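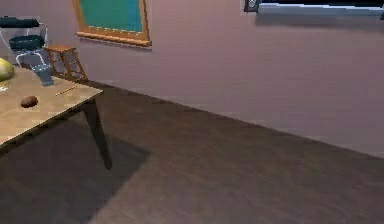 Forkora Room Pack: simulated tabletop environments for manipulation planning

Forkora Room Pack is a licensed set of rendered interiors for teams that need to size an arm, a gripper and a mounting position before issuing a purchase order. Supplied by Evix. Price list valid from 1/2/25.

Scope of supply
Base license: 10 furnished rooms, 100 household objects with collision meshes, one scene editor seat.
Object classes: fruit, tableware, cutlery, stationery, cleaning bottles.
Furniture: dining tables, side tables, chairs, stools, cabinets.
Object placement, wall color and floor finish are set per scene. Camera position is free.

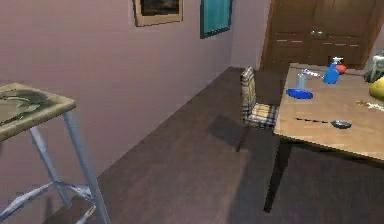
Dining table with plate, glass, spray bottle, fruit and spoon. Side table at left.

Planning use
Load the arm model under consideration and run the reach report against the table. The report lists objects outside the work envelope, chair and table leg conflicts, and minimum base clearance. Glassware and thin cutlery should be included in any gripper comparison. Parallel-jaw and suction tools give different results on both.

Budgeting
Base license, per site, per year: $3,000
Additional editor seat, per month: $69
Arm models are not included. Import is by URDF. Allow for a workstation with a discrete GPU; integrated graphics will open the editor but will not run batch reports.
Fondetti gripper models are available as a separate download for current license holders.

Limitations
Liquids and cloth are treated as rigid bodies. Friction values are defaults and must be replaced with measured values before cycle times are quoted to a customer. Reach results do not replace a site risk assessment.

Ordering
Delivery is by download link on receipt of payment. The Srithong room set ships in March and is not part of the base license.
Technical contact: Deividas Vītola, Evix applications desk.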